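Amlow Countertop Ice Cream Maker
Section 4: Your First Batch of Sorbet

You've washed the parts, you've found a spot on the counter, and now comes the fun bit! Sorbet is a great place to start. It needs no eggs and no cooking beyond a quick syrup, and it shows off what the Amlow does best, which is churn fruit into something silky.

Before you start

The freezer bowl must be frozen solid. Put it in the coldest part of your freezer the night before, standing upright with nothing leaning on it. Shake it next to your ear. If you hear liquid sloshing inside the walls, it needs more time.

Note: The bowl has to be completely dry when it goes into the freezer. Any water left inside turns to a skin of ice, and the paddle will catch on it.

What you'll need

3 cups ripe mango or strawberries, cut up
3/4 cup sugar
3/4 cup water
2 tablespoons lime juice
A pinch of salt

Making the mix

1. Warm the sugar and water in a small saucepan, stirring, until the sugar has dissolved. Take it off the heat and let it cool.

2. Blend the fruit with the cooled syrup, lime juice and salt until smooth. Strawberry seeds don't bother us, but push the mix through a sieve if they bother you.

3. Taste it. It should seem a little too sweet at this point, as cold dulls sweetness quite a bit.

4. Cover and chill in the refrigerator until the mix reaches 41°F or lower. Overnight is wonderful if you can stand the wait.

Caution: Never pour warm mix into the freezer bowl. The bowl will thaw before the sorbet sets, and you'll have to refreeze it and start over.

If your fruit is very juicy (late-summer peaches, we're looking at you), leave out a couple of tablespoons of the water. You can always stir some back in after blending.
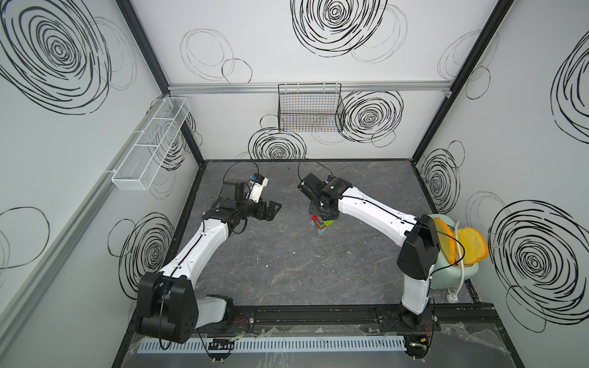 Frozen fruit works beautifully too, and it's often sweeter than what's in the produce aisle in winter. Thaw it in a bowl and use every drop of the juice that collects.

Churning

5. Take the bowl out of the freezer and set it on the motor base right away. Turn it clockwise until it clicks.

6. Drop in the paddle, lock the lid, and press Start. The paddle should be turning before any mix goes in.

7. Pour the mix slowly through the opening in the lid. Stop 1 inch below the rim. Sorbet grows as it churns, and an overfull bowl will climb right out of the top!

8. Let it run. Start checking after 10 minutes. You want soft peaks that hold their shape on a spoon.

9. Press Stop, unplug the base, and lift out the paddle. Scrape the sorbet out with a rubber or wooden spatula.

Caution: Keep fingers, spoons and sleeves away from the lid opening while the paddle is turning. Don't use metal tools in the bowl at any time, since a scratch in the lining can't be repaired.

Serving and storing

Fresh from the bowl it's as soft as soft-serve, and plenty of us eat it that way. For firm scoops, freeze it in a shallow lidded container for several hours. It's at its best within 7 days.

A favorite from our test kitchen, thanks to Bianka Juhász: mango with a spoonful of grated ginger and twice the lime. Try it once you've got the plain version down.

For frozen yogurt and custard bases, go on to Section 5.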